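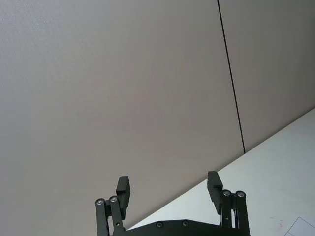 Figure 2-1. Two-finger gripper in the open position, with the partition and tabletop behind it.

Section 2. Planning and Budgeting for a Two-Arm Bench Station

2.1 Purpose of this section

Complete this section before a purchase order is issued. It applies to departments that intend to install two tabletop arms at a single bench for light handling work, such as stamping, sorting or placing small parts. Floor-mounted equipment is covered in Section 5.

The Nerik Planning Worksheet supplied with this guide has one line for each item named below. Lines may not be left blank. Enter a zero where an item is already owned.

2.2 Define the task first

1. Write a one-paragraph statement of the task. Name the object to be held, the surface it will touch and the finished result.

2. List every item that must lie within reach of each arm. For a stamping task this includes the block, the pad or tray, and the sheet to be marked.

3. Decide which arm performs each movement. If one arm can perform the whole task, request a quotation for a single-arm station before continuing.

4. Attach a printed sample of any form or grid to be used. The supplier will need its outside dimensions and the size of the smallest square.

Note: A task statement that reads "general use" will be returned to the department.

2.3 Select the grippers

1. Record the width of the widest object to be held and the narrowest. Both must fall within the stated travel of the fingers.

2. Confirm whether fingertip pads are included in the price or sold separately. Judex and Mateos quotations list them on different pages, and the two totals should not be compared until the pads have been added to both.

3. Order one spare set of pads for each gripper.

4. If a camera is to be fitted at the wrist, enter the camera, its bracket and its cable as separate lines.

Caution: Do not assume that a gripper from one supplier will mount on an arm from another. Obtain written confirmation of the bolt pattern and the connector type.

2.4 Plan the bench and surroundings

1. Mark the positions of both arm bases on a full-size paper plan. Keep the work area between them clear of fixed items.

2. Choose a plain, light-colored tabletop. Tasks that use ink will leave marks on the surface over time, and the worksheet should include either a replaceable cover or an allowance for resurfacing.

3. Provide a plain partition behind the bench where cameras will be used. Joints between panels are acceptable.

4. Allow for the full movement of each cable. A cable that is slack when the arm is folded may be tight when it is extended.

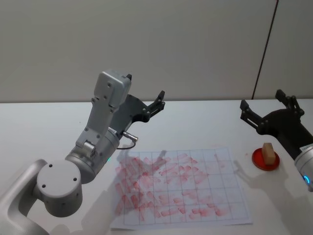

Figure 2-2. Two-arm station arranged for a stamping task, with grid sheet, red dish and wooden block.

5. Check the layout for shadows. Arms placed under overhead lighting will cast shadows on the work surface, and additional lamps may be required. Enter these under Accessories.

6. Confirm that the status lights on both arms will be visible from the operator's position.

2.5 Prepare the budget

1. Enter the quoted price of the arms, grippers and controllers in Part A of the worksheet.

2. Enter delivery, installation and operator training in Part B. The Clestgate installation charge is $1,243 per station and does not include electrical work.

3. Enter consumables for the first year in Part C. For stamping tasks, include paper, ink and replacement blocks.

4. Add a reserve of $3,000 for repairs not covered by warranty. This amount may not be moved to another line without approval.

5. Add Parts A, B and C and the reserve. Enter the result in the box marked Total Request.

Caution: Prices on quotations dated before Friday, February 7, 2020, are no longer valid. Request a new quotation.

2.6 Submit the request

1. Attach the task statement, the bench plan and 2 written quotations.

2. Send the complete package to the equipment office. Allow 4 weeks for review.

3. Do not schedule installation until the approval number has been received. Requests approved after the end of May are charged to the following budget year.

Note: Changes to the number of arms or the type of gripper after approval require a new worksheet. Changes to the bench layout do not, provided that a revised plan is filed with the original.

Continue to Section 3, Receiving and Unpacking.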